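Residential Interiors 2
Handout 6: Kitchen countertops – materials, layout and care
Instructor: Meenakshi Thampi
Lab instructor: Till Böttcher

Read before the April studio session. Bring the Skernville floor plan, a scale ruler and your notes from Handout 5 (base cabinets).

6.1 What the counter has to do

A countertop is a work surface first. It takes knife slips, hot pans, spilled oil, standing water around the sink and the weight of small appliances. It also covers more of what you see in a kitchen than most clients expect, so people tend to pick it by color. Your job is to ask about use before you open the sample box.

Questions for the client interview:
Who cooks, and how often?
Do they put hot pans straight down on the counter?
Will they reseal stone, or do they want something they never have to treat?
Is anyone in the house much shorter or taller than the rest?
How long do they plan to stay?

6.2 Common materials

Granite. Natural stone, cut in slabs. Hard and good with heat, though a sudden temperature change can still crack it at a weak point. Most granites need a sealer. Patterns vary from slab to slab, so the client should see the full slab and not just a hand sample.

Engineered quartz. Ground stone held in resin. No sealing. The resin can scorch, so a trivet is required. Color is even across the run, which makes seams easier to hide.

Laminate. Printed sheet over a core. Low cost and light. Water gets in at seams and at the sink cutout if the edges are not sealed. It can't be sanded.

Solid wood. Can be sanded and oiled again. Moves with humidity, so the fixings must be slotted. Keep it away from the dishwasher vent unless there is a vapor barrier.

Stainless steel. Common in restaurants. Scratches show early and then blend in. Noisy without a backing board.

6.3 Pattern and contrast

Speckled stone is described by its background color and its fleck. A tan and beige background with brown and dark flecks reads as warm from across a room, and it hides crumbs well. Some clients like that and some don't, because they want to see what needs wiping. Next to a plain wood floor with fine grain, a busy stone becomes the strongest pattern in the room. Keep the backsplash quiet in that case.

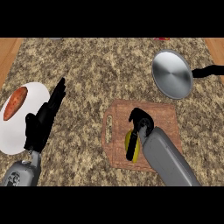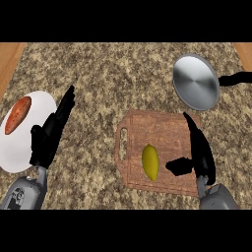 Images: computer renderings

When you present a stone sample, lay it flat at counter height and look at it from standing position. Samples held upright catch the light differently and look paler. Also set a few everyday things on the sample. A white plate stands out clearly on mottled stone. A wooden board is closer in color and stands out less.

6.4 Dimensions

For the studio project use these figures:
Base cabinet depth: 600 mm
Clear landing space on the handle side of the refrigerator: at least 300 mm

Write all dimensions in millimeters. Do not mix units on one sheet. Last term several plans came back from the fabricator with questions for that reason alone, and Till had to redraw two of them.

The landing space rule is easy to meet on paper and easy to lose later, when the client adds a coffee machine. Draw the appliances in.

6.5 Seams and cutouts

Place seams where the run changes direction or at a narrow point, never over a dishwasher. Keep the sink cutout clear of any seam – the strip of stone in front of the sink is the weakest part of the slab and often breaks in transport. Show every seam on the plan with a dashed line and a note.

6.6 Care sheet

Each project needs a one-page care sheet for the client. Plain sentences, no product claims. For granite it should cover daily cleaning with mild soap, wiping up oil and wine soon after a spill, and the water drop test: leave a few drops on the surface for ten minutes, and if the stone darkens, reseal.

Assignment

Choose two materials from 6.2 for the Skernville kitchen. Draw the counter plan for each, with seams, cutouts and appliances. Add a care sheet for the one you recommend. Work in pairs. Yamuna Ramasamy and Tharun Gowda are already paired; everyone else, sign up on the sheet in Room 109.

Sample boxes can be borrowed overnight. Ask Anil Bangera in Room 713 and sign them out.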